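Checking the stereo offset in Miranda

Start the planner with the arms parked and load the last calibration. Set the depth cut-off to 400 mm and record one bimanual grasp.
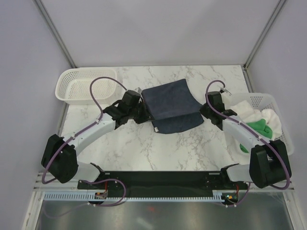 Edge detection in Miranda runs on the depth channel first and uses colour only to break ties. Dark cloth gives few depth returns, so raise the exposure before changing any threshold. With a navy towel held at both edges over the pale marbled top, the colour mask is the better check. If the two outlines disagree, rerun the offset step and save.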